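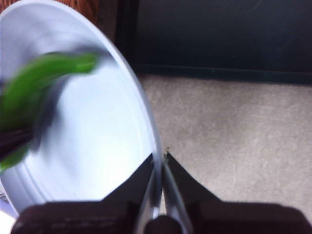
According to Hiba Obeidat, the pepper goes in last or it does not go in at all, and a cook who puts it in at the start has already decided for everybody at the table. We heard this opinion in many forms during the interviews in Fledden, and it gives a good entrance to the present section, where we look at how households share one pot of food when their members do not accept the same level of heat.

4.1 Whole pepper or cut pepper

The first choice the cook makes is the form of the pepper. In the meal diaries we separated the dishes into those cooked with a whole pepper and those cooked with a cut one. The participants themselves make the same separation, although the words differ from home to home. A whole pepper was often described as "visiting" the stew. It can be lifted out before serving and put on the plate of the person who wants it. A cut pepper stays in the dish and cannot be taken back.

Of the 127 households which completed the diary, those with a child at the table used the whole form much more often than those with adults only. This agrees with our expectation from the pilot. We did not expect, however, that the same habit would continue after the children had grown up and left. Rami Qudah still cooks with the pepper whole for himself and his brother, and both of them cut it up afterwards on their own plates. When we asked about this, he answered that the dish would taste wrong otherwise.

Green chili was the most frequent kind in both towns. Participants preferred it for everyday cooking and kept the dried red kind for meat and for guests. In Fidthorpe several of them bought green chili one piece at a time from the Kendska market, and the price of a single pepper was known to them very exactly.

Figure 1. A long green chili pepper, whole and with its stem, in a shallow bowl.

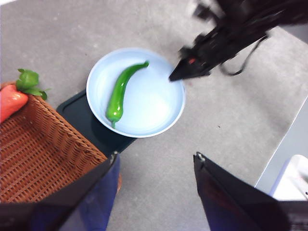 4.2 Who gives the permission

The second question is who may raise the heat of a shared dish. In the diary there was a column for "who decided", and it was filled in with less care than the other columns. Many entries say only "as usual." For this reason we rely here mainly on the 18 interviews, which were made in the participants' kitchens, most of them in the late afternoon while the evening meal was being prepared.

Three patterns can be seen in this material. In the first, the cook decides and the others adjust with yogurt, bread or rice. In the second, the member with the lowest tolerance decides, and the others add a pickle or a sauce at the table. In the third, which is less common, the pot is divided before the pepper is added, so that two dishes are made from one beginning. Zubaida Gilani follows this last pattern only in October, when her sister's family stays in the house, and she considers it a waste of a good pan.

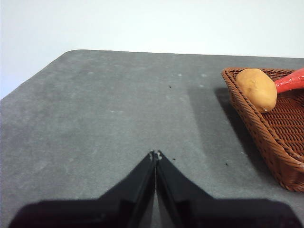 The second pattern was the one that produced the most disagreement inside the same household. Tomos Gough reported that the dinner was always made mild for him, and he was content with this. His wife, in a separate interview, called it "his food" and said that her own meal started only when the jar was opened. We do not read this as a conflict. Both speakers described the dinner with warmth, and both gave the same list of favorite dishes. Still, it shows that the person who is being protected may not see how much the others have changed their way of cooking.

The position of the sauce is also of interest. Where it stood on the table through the entire meal, people took from it freely and without words. Where it was kept in the refrigerator and had to be asked for, the diaries contain more remarks about it, and some of these are quite sharp. 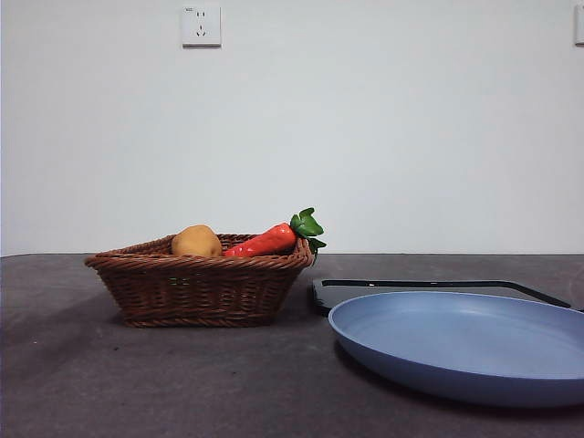 We should mention one difficulty with the diary method. More than 400 entries use the word "hot" or its equivalent with no further explanation, and in several homes the same word was used for the temperature of the food. We asked again wherever it was possible. The doubtful entries were kept in the general table but were left out of the comparison between the two towns. Joelle Zoubi and one further participant, both from Fledden, replaced our scale by their own, in which the lowest step was "for my mother." We converted these answers to our scale with their help. Masri's earlier scale for home cooking has a similar lowest step, and we discuss its use in Section 5.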